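The Tray Will See You Now

How a flat thing with a rim became the last line of defense between us and our own mugs

There is a drawer in my kitchen that holds nothing but warranty cards, and a cabinet above it that holds nothing but mugs. I have never needed a warranty card. I need a mug every 40 minutes, and I never put the last one back.

For years I blamed my character. Then I moved into a smaller apartment and began blaming the counter, which seemed fairer. The counter is where every cup in the place goes to wait: for the dishwasher to be emptied, for someone to decide whether that's water or yesterday's water. They drift. A glass left by the kettle at breakfast has reached the toaster by lunch.

The usual cure is a tray. I resisted this, having grown up in a house where trays were for the sick. But put four unrelated cups on one and they stop being a mess and become, to any visitor, a service. My mother-in-law once complimented me on a group of dirty dishes because it had an edge.

The people who sell trays know this perfectly well. Gurkness, a housewares shop a short walk from my apartment, gives them a whole wall, and the woman at the register told me round ones outsell square ones by a wide margin. Square trays, she said, get filled to the corners. I bought a round one and filled it to the corners anyway, in spirit.

Price is no guide to anything. The Walinen catalog has a lacquered number for $700, which comes with a cloth bag to keep it in, so that you own a thing for putting things on and a thing for putting it in. My own cost less than lunch.

Color is another matter. Dark red is forgiving of tea and flattering to nearly everything, even the sort of crockery that was never meant to meet: the orange-red bowl, the cream mug with its dark rim, the pink one with speckles that came from who knows where. Matching sets are for people who have never broken anything.
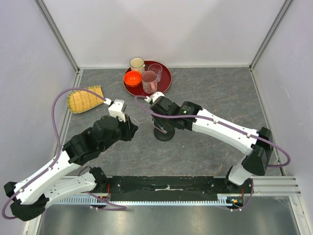

What goes on the tray matters less than what you leave off. The great temptation is the last bit of open space, which looks like an invitation and should be treated as furniture. Once I let a battery sit there overnight. By the end of the week it had been joined by a second battery, a button and a letter from the dentist.

I now observe a single rule, which is that the tray takes things you drink or eat from. Everything else can lie on the counter and think about what it's done. The rule has held since November, with 2 lapses, both mine, both involving scissors.

3 September 2018

More in Home

The Tsoukalas Chair: Comfortable at Last, Briefly
We Slept on the Drallemex Foldout So You Don't Have To
3,000 Coat Hangers and Where They Went
A Short Defense of the Junk Drawer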